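发件人：Plusenov
收件人：家务自动化闲谈列表
主题：Re: Re: 到底还要几年才能不用自己收拾桌子

四月里有人在列表上写道：
> 我看完 Brimdale 那段演示，叠毛巾、摆碗筷，一气呵成。
> 按这个速度，收拾杂物应该算已经解决的问题了吧？
> 东西拿起来，放进盒子，完事。比叠毛巾还简单，毛巾是软的。
> 家里人问我要不要等一等，先别请钟点工。我说等。
> 另外 Ullia 的报价单有人看过吗？300 一个月，包不包收纳？

先答最后一个：报价单我看过，“收纳”二字在第 3 页的脚注里，意思是把地上的东西挪到一个指定的筐里。我家小孩五岁就会这一招，而且不收月费。

再说“拿起来，放进盒子，完事”。我对“完事”两个字有点意见。毛巾的好处在于它就是毛巾，一条和另一条差不多，叠错了抖开重来。杂物没有这种美德。一只小盒子里可以同时有硬的、软的、圆的、扁的，彼此压着、靠着，要拿的那件多半在下面。我说的是这种活：
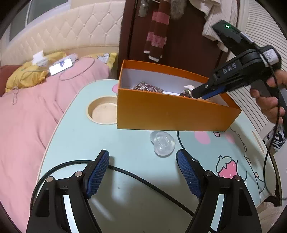

橙色盒子，两把手持夹爪，桌上还有一颗透明的心形小物件没归位。

请注意那颗心。透明的东西对人来说只是有点难找，对靠摄像头吃饭的系统来说，它大致等于桌面的一部分。桌面呢，又印着卡通画，还有草莓。我见过一套识别程序很有把握地要去抓印在桌布上的柠檬，抓了三回，态度始终端正。

盒子里那副深色的牌盒倒是友善的，有棱有角，两指一夹就走。麻烦在它旁边那些小东西。夹爪张开有宽度，盒子四面有壁，手指伸下去要给自己留地方，留完地方往往就碰到了邻居。人手遇到这种情况会用指尖拨一下，拨开了再拿，整个过程连想都不用想。“拨一下”这件事，我在各家的演示里极少看到，倒是常看到物件之间隔着体面的距离，像来参加面试的。

所以我对演示的看法一向是：先看桌子，再看机器。桌子越干净，我越不激动。

当然也不能说没有进步。眼下比较靠谱的路子，还是由人拿着夹爪把活干一遍，一遍一遍地干，让机器照着学。这条路的好处是场地可以很随便，卧室也行，床边一张矮桌就能开工，不用先盖一间样板厨房。坏处是费人。为了让机器将来替我们收拾桌子，现在得有人把桌子收拾 1,000 遍。我算过自己这辈子收拾书桌的次数，离这个数还差得远，从我书桌的现状也看得出来。

Mok 项目的那份笔记，列表里应该有人存着。他们记了 863 次往盒里取放小物件的尝试，我最喜欢的是失败原因那一栏，写得比成功那一栏用心得多：夹到了盒壁；夹起一件带起两件；夹住了，转身时又掉回原处，“状态与开始时相同”。最后这条可以刻在我家吸尘机器人上。 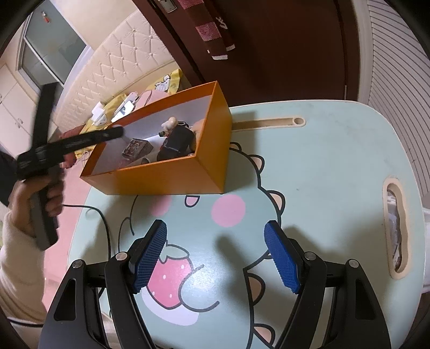
还有一个两只手的问题。单手夹爪干活，盒子会跟着跑，人会自然地用另一只手按住盒边，按多重、什么时候松，没人教过我们。机器要两条手臂配合，两条手臂就得知道对方在哪儿，别在盒口上方撞个满怀。车间里这件事好办一些，盒子可以用夹具固定，零件按托盘来，每天都是同一种。我以前待过的装配线上，机械手干得比我稳，也不抱怨食堂。可你让它下了班到卧室来，把牌盒、摆件和不知道哪来的一个圈分别放好，它就露怯了。

家里最难的一步，其实是决定什么东西该放哪儿。抓得再稳，它也得知道那个小摆件是要留在盒里还是摆到架子上。这个问题我和家里人讨论多年，尚无定论，指望机器给出答案，对机器不大公平。

回到你的问题，我的个人估计，供参考：

叠毛巾：能，慢，要付钱。
从整齐的托盘里取同一种零件：早就能，车间里天天在干。
从盒子里挑一件小东西出来，别的都不碰：有时能，挑件看运气。
把一张随便哪家的桌子收拾到主人满意：先请主人说清楚什么叫满意。

钟点工我建议照请。要是等到了，退掉也不迟。

另，谁手里有 Ullia 夹指软垫的磨损情况，麻烦发一份到列表。我想知道蓝色那种带细纹的和光面的差多少，尤其是夹光滑塑料的时候。上次有人说要测，后来就没有下文了，我猜桌子还没收拾出来。

Plusenov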